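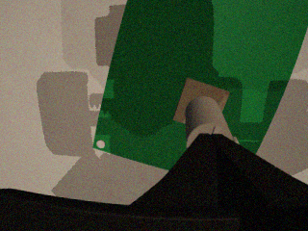 Junhao Peng had been told more than once that handbags were the wrong thing to start with. Bags are slow, people said, and a new label should sell T-shirts first and get its name around. He listened, and then he made 36 bags in one shape and two colors and put them up for sale in January under the name Gomen.

"I didn't know how to make a T-shirt that anybody needed," he says. "I did know how to make a bag, because I had been repairing them for years."

The repair work was in Pistbridge, where he still lives and where Gomen has its workroom. He spent nine years behind the counter of a shop that fixed straps, zippers and linings, and he says most of what he knows about design came from seeing where bags fail.

"It's the strap, nearly every time. The place where the strap meets the body. You can have beautiful leather and then one small ring that opens up after a year."

The first Gomen bag, the Wan, has no ring at all. The strap runs down both sides and under the base in one piece, so the weight sits on the strap and the body only has to hold its shape. It comes in black and a dark rust color. The inside has one pocket, big enough for a phone, and a short loop for keys. There is no logo on the outside.

I asked if leaving the name off was a risk for a new label. He thought about it for a while.

"Maybe. My sister wanted a gold stamp on the front. She may be right, she sells more than I do. But I look at a lot of bags on the bus and I don't look at the name first. I look at how it hangs."

The first batch went in 11 weeks, mostly to old repair customers. The second was larger, and by this fall Gomen had sold 236 bags. That isn't enough to live on, and Peng still takes in repairs two mornings a week.
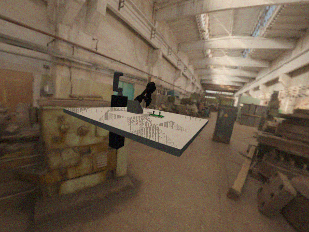

The second style, the Skavell, is the one that gave him trouble. It is a wide, soft shoulder bag meant for work, and the early samples sagged in the middle as soon as a laptop went in. He tried a stiffer lining, which made the bag too heavy, and then a double layer of leather on the base only. He kept that version. The top still folds over softly when the bag is half empty – he likes that part best – and the bottom stays flat.

"I carried the bad one for a month," he says. "I wanted to be annoyed by it every day so I'd fix it."

Color is something he admits he is careful about. The Skavell comes in black, brown and a deep plum that he nearly dropped. Customers have asked for pink, and for something with a print. He has a few swatches of a small check pinned up near the door, but he hasn't cut anything from them yet.

He doesn't follow the shows very closely. He looks at the pictures afterward, mostly at the shoes, and says the tiny bags of the last few seasons made him laugh. "You can't repair those. There's nothing there to get your hand into."

The Skavell goes on sale before the holidays, in a batch slightly bigger than the last one. Repairs on any Gomen bag are free for the first two years, and he does them himself.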